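Print this entry | E-mail this entry
Last updated: 14 June 2026

Bench notebook, Kulden, table-clearing task

Carried on with the Ulloa arm on the clearing job. The question is the same one we wrote on the first page in December: can it clear a small table of cups and plates into a tray, without anyone standing over it, well enough that a person would bother to switch it on? Vomadero want a yes or no from us for their staff kitchen. I don't think the answer is a yes or no, but I have at least got a figure to put in front of them.

Set-up as before. Same gripper pads and same tray. Controller is the Avirus build we froze last month, no changes to gains. I re-ran the hand-eye calibration first thing and the residual was no worse than last time, so I left it alone. Lights on, blind down.

Ran 100 single-cup attempts. The cup starts upright, anywhere within reach, and the arm has to find it, take it by the wall, lift it and put it in the tray the right way up. An attempt is stopped at 60 seconds. Result: 62 good. I scored a cup laid on its side in the tray as a fail, which Washington Paiva thinks is harsh. His argument is that an empty cup on its side is still a cleared cup. Mine is that they won't always be empty.

Of the failures, the grasp itself is a smaller part than I expected. Once the gripper is over the cup with a decent view of it, it nearly always closes on it properly. Most of what we lose, we lose earlier, in the search. The arm sweeps, the detector fires late or not at all, and the clock runs out with the arm still looking. A few were knocks on approach. Three were my own fault (tray left too far back, arm stopped at the joint limit) and I have left them in the count so that nobody has to wonder which ones I threw away. 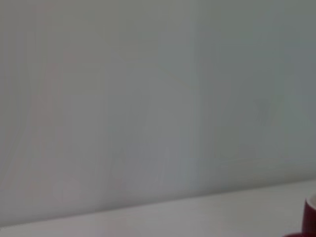
The search stage has two faults, and I had been treating them as one. The first is that the detector wants most of the object before it will commit. A slim strip of dark red wall with a bit of white rim, down in the bottom right-hand corner, is plenty for a person to say "cup, go right and down". Our detector is trained on whole cups and cups half hidden behind other things, and hardly at all on cups that are mostly out of view. The second fault is exposure and focus. With pale wall over most of the view and a pale table under it, there is very little for the camera to settle on. The line between wall and table is a soft grey band, and the plane fit has not much else to work with.

Washington's suggestion is to tilt the wrist down during the sweep so that the table fills more of the view. I tried this by hand on a few poses. It does bring the table up, but the near wall of the tray then gets into the corner and the detector likes that far too much. Could mask the tray, given that we know where it is. Ugly but quick.

The other option is to use colour as a cheap first pass: any strong patch against the pale background gets a second look before the detector has its say. It would do well on a dark red cup. It would do nothing for a white one, and Vomadero's kitchen has a cupboard full of white ones. I'd still put it in, with a low weight, and see what it costs in false turns.

On whether this counts as doing the chore: a person clears that table without stopping to think, and wipes it on the way past. The arm does one cup at a time and has to be given a sensible tray position. It does not know when it has finished, either. It stops when it has found nothing for a full sweep, and if the search misses a cup then "nothing found" and "table clear" are the same message. For a shop-floor job with parts in known places I would sign it off for a supervised trial. For a kitchen, no.

To do:
- crop the training cups hard at the borders, all four sides, down to a thin strip, and retrain
- lock exposure during the sweep, compare with auto
- mask the tray, then repeat the tilted sweep
- second sweep at a different height before declaring the table clear
- mark the tray position on the bench with tape
- borrow some white cups

Not touching the gripper pads until the search is sorted. Washington has the calibration file.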